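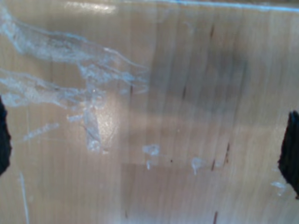

**Is the Hadorthorpe refill scheme worth your 14 pence?**

By now most of you will have had the leaflet. From June, Trusia wants every household in Hadorthorpe to stop buying washing-up liquid, shampoo and the like in plastic bottles and use its refill station by the old bus shelter instead. You pay a deposit, you get a set of containers, and you bring them back when they're empty. Each refill is said to save 14p against the supermarket price.

I'm all for less plastic. I'm less keen on being told things that don't add up.

The leaflet claims the scheme will keep 940 kilos of plastic out of the bin in its first year. I asked where the figure came from and was told it assumes 300 households taking part, every one of them refilling everything. The trial last autumn signed up 100, and Trusia won't say how many of those came back a second time. I'd have thought that was the only number that mattered.

Then there are the containers. They are made by Fondus, they are plastic too, and they are a good deal thicker than the bottles they replace. How many times must you fill one before it does less harm than what you were buying before? The leaflet doesn't say. Nor does it say what happens to a cracked one, except that you lose your deposit.

Grajales, the firm that supplies the liquids, brings them in by lorry every fortnight. Perhaps that works out better than lots of small bottles on lots of shelves. It may well do. But the leaflet calls the whole thing "zero waste", and the drums the liquids arrive in have to go somewhere. 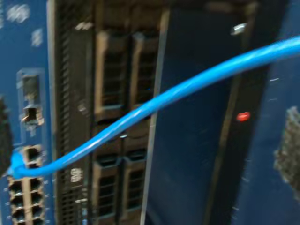 *Blue cable, blue panels.*

You also need an account, and the account needs a phone. Several readers have written to say they don't own one that will run the app. Trusia's reply is that a card is "being looked into".

If you do want to try it, start with one container and keep your receipts. Ask at the station for the return rate from the trial, and if you get an answer, please send it in. We'll print it in the next issue, whichever way it falls.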